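Brondadum home arm, trash add-on: two stars, and one is for support

Bought the arm in October for nearly 2,000 with the trash add-on. Job is simple on paper. Take a bag, carry it to the kitchen bin, let go. The letting go is my problem. Grip sensor reads a thin bag as "nothing there" so it squeezes harder, then the release faults out with code 600 and the whole arm locks. 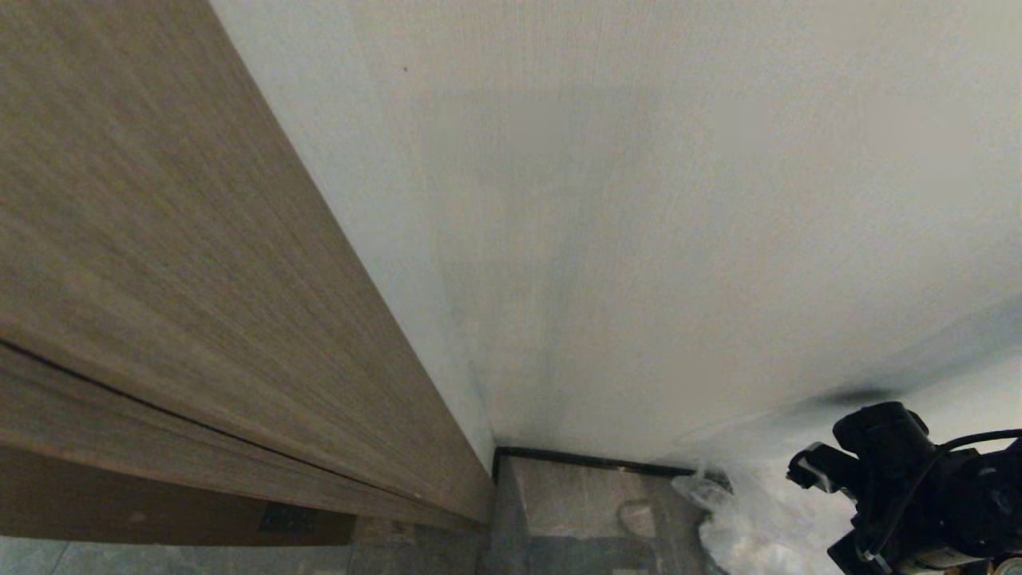 Bag in the gripper, down by the baseboard.

Tried it on slow, tried new firmware, same fault. Thicker liners from Trajkovski were better but not by much. Worse, the stop button in the app lags. Two seconds, maybe more, and the thing keeps moving. Not OK with people walking about in the same room. Use the red button on the base and dont rely on the phone.
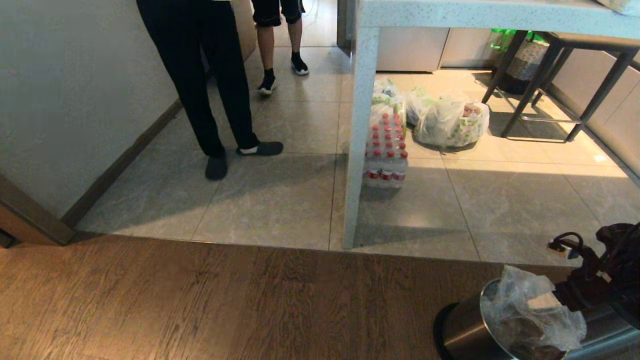 What support said

Kayode Babalola at the Sindville service desk called me back the same evening, which I didnt expect. Known fault he says. Bare fingers are too slick for film, so the sensor hunts. He told me to wrap them and drop grip force to 700 in settings. No date for a proper fix.

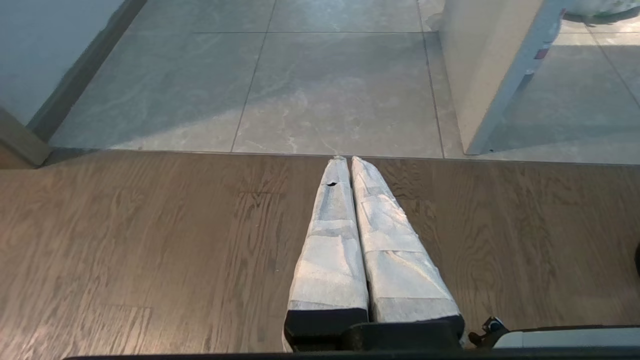
My main gripe is the price of the official finger sleeves, Clondham wants silly money for what is basically padding. Wear is the other thing to watch. The white wrap on the left finger has a small dark hole close to the tip, so check yours there first. Lockups are down since the wrap, not gone. App lag still there. Would wait for the next verison.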